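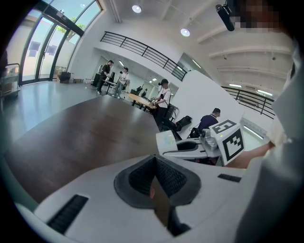

Tirwood large table, dark brown finish: review after a year of use

I bought this table for the ground floor room at Pascual, which we rent out by the hour for workshops, club meetings and the occasional birthday lunch. It has been in use since February of last year. I paid for it myself and have no connection to Tirwood.

Delivery and setup

The top came in one crate and the legs in another. Noel Dizon and I put it together in 52 minutes with the hex key supplied and a socket wrench of our own. The instructions are one sheet, drawings only, and the drawing for the center brace is upside down compared with the rest. Put the brace on before you tighten any of the legs. We had to loosen all of them and start over.

It is heavy. Two people can turn it over but should not carry it far. Ask the driver to leave the crates inside the door.

The surface

The finish is glossy, and that will decide it for a lot of buyers. In a room with a lot of glass it picks up every bit of daylight. In the morning, people on the far side from the doors sometimes ask to switch places. By 3 p.m. it is fine.

Fingerprints show. Dust shows more. We wipe it with a damp microfiber cloth after each booking and dry it with a second cloth, or it streaks. I tried Remov spray on a patch of marker and it took the marker off without dulling the finish. Flusari polish left a film I had to wash away, so I stopped using it.

Scratches are mostly fine ones you only notice when you bend down and look along the top. There is one deep one, from a ceramic planter that was dragged instead of lifted. The touch-up pen Tirwood sells matches well enough.

Size and the room

Measure before ordering. The room is tall and open, with an upper level looking down on it, and a small table looked lost in there. I had two folding tables before this and they rattled. The big one suits the space much better. In a room with a normal ceiling I think it would feel like too much furniture.

Noise has not changed. Hard floor, white walls and a high ceiling will echo whatever you put in the middle. Jennylyn Cabrera runs a sewing group with us and brings felt mats to put under the machines, and those help.
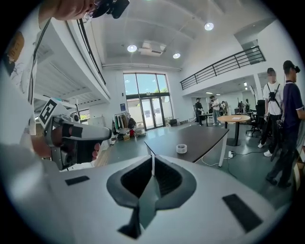
The feet are plain plastic caps. They slide on our floor when someone leans hard on one end. I replaced them with rubber ones, $37 for the set, and it has stayed put. Tirwood should include these.

Customer service

One leg bolt arrived with a damaged thread. I emailed and got a reply the next morning from Precious Dagdag, who mailed a bag of spare bolts at no charge. No complaints there.

Would I buy it again

Yes, in the matte finish if they made one. It is steady, it cleans up quickly and it has taken a year of daily use by people who don't own it. I would take off a little for the feet and the instruction sheet.

Four out of five.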